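Robot Lab Opens Its Doors, and Bottle Time Steals the Show

March 27, 2020 - Visitors to the Ploltia open day came expecting robots, and they got plenty of them. But the longest line at the Tovach building formed in front of a screen showing a pair of human hands in an ordinary home kitchen.

The hands belong to the team's teaching material. Ploltia wants its two-armed helper, called Bitent, to manage small kitchen jobs, and it is learning them from recordings of people doing those jobs at their own counters. The open day put 40 of these recordings next to the robot itself, so guests could watch a person do a task and then watch Bitent try a piece of it on the bench.

First up were lids and tops. A hand presses down, the other holds on from the side, and the job takes a moment. For Bitent it was the hardest thing on the program! It got its practice jar open on the third try, to loud applause from the front row.
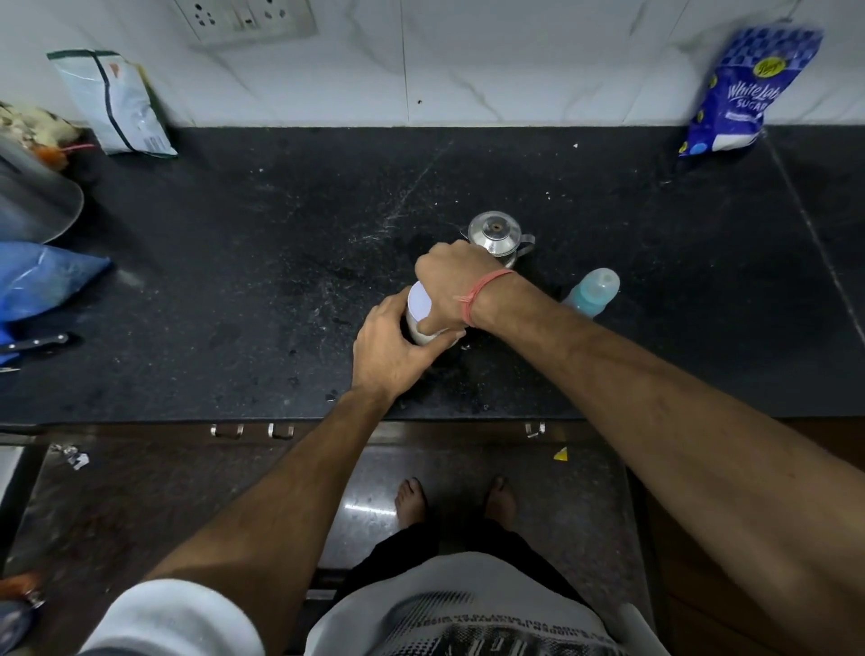

Lies Declercq said the two hands are what make this kind of work so tricky, as one has to hold still with just enough force while the other does the moving. She told the crowd that Bitent crushed a good many paper cups before it learned to share the load between its arms.

After a short break came the part everybody had been talking about in the hallway: preparing a baby bottle. It sounds simple to any parent who has done it half asleep, but there is powder to scoop, a jar that should stay upright, a collar and a nipple to fit, and a counter that rarely stays clean. Bitent worked with plain water and an empty scoop this time. It carried the scoop from jar to bottle without bumping either one, and it did so 6 times in a row - a lovely thing to see up close.
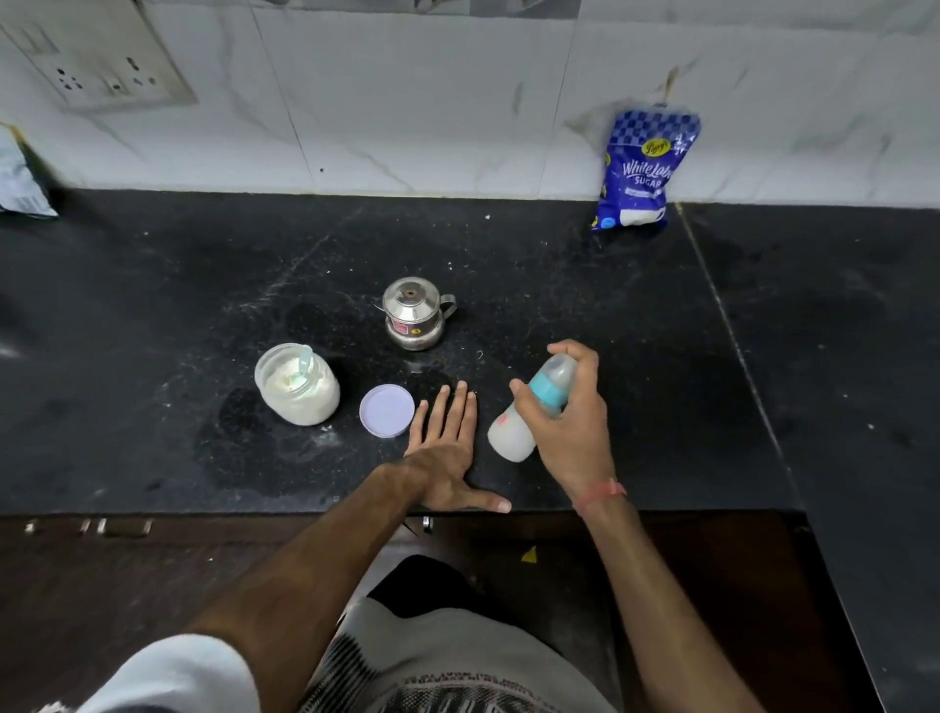 What about the mess, a father near the back wanted to know, and would the robot get confused by spilled powder on a dark counter? Leemans answered that spills are welcome in the recordings, and that a spotless kitchen would teach the robot very little about real ones.

Pouring closed the afternoon. Bitent tipped water from a small metal pot into a bottle held in its other gripper, slowly, with a few drops landing on the bench. Several children asked to see it again and got their wish. 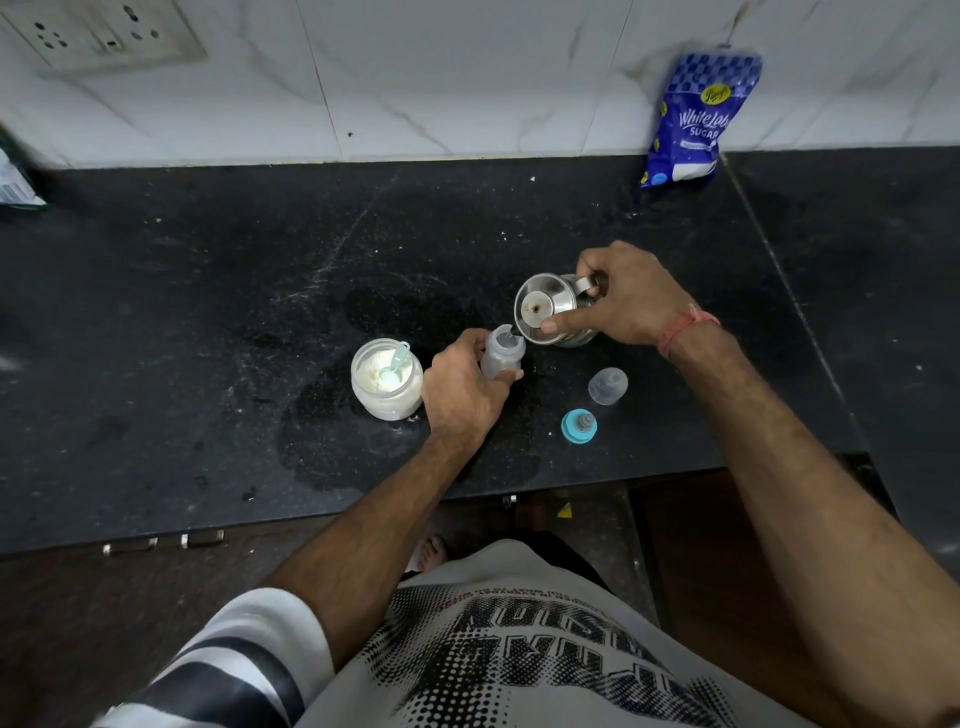
Steel container in one hand, open bottle in the other: a bottle being prepared at a kitchen counter.

The open day drew 244 visitors. Ploltia plans to show Bitent's progress again in May, with pouring and scooping joined into one task.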